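# pismont-grip-compare

Notes and logs from trying two sets of gripper fingers on the same two-armed rig. We wanted to know whether the Wallico fingers were worth the trouble of refitting. The answer takes up 3 folders and is mostly "depends on the box".

## What's in it

- `wallico/` 300 episodes
- `dekker/` 300 episodes
- `scraps/` 100 episodes where we changed a setting halfway through and forgot which

Small cardboard box, one arm to each side, squeeze and lift. Other things stay on the table as clutter. 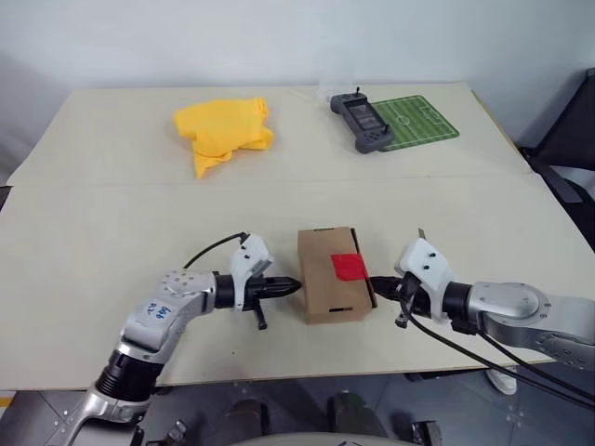
Squeeze force is logged in raw motor units. Converting them to newtons is left to anyone with a free Friday and a better load cell than ours. Drops are marked `drop`. Slow, undignified slides are also marked `drop`.

## Known faults

Left and right clocks drift apart in long episodes. The Andska controller rounds its timestamps, generously. Use `fix_clock.py` before you plot anything.

## Licence

Do as you like, but cite Pismont.

---

**Comments**

**tolbooth_k:** does scraps have the force logs as well?

**pismont:** Yes, for whatever they're worth.

**rigwidow:** fix_clock.py falls over past 1,000 frames

**pismont:** So it does. Patched in June.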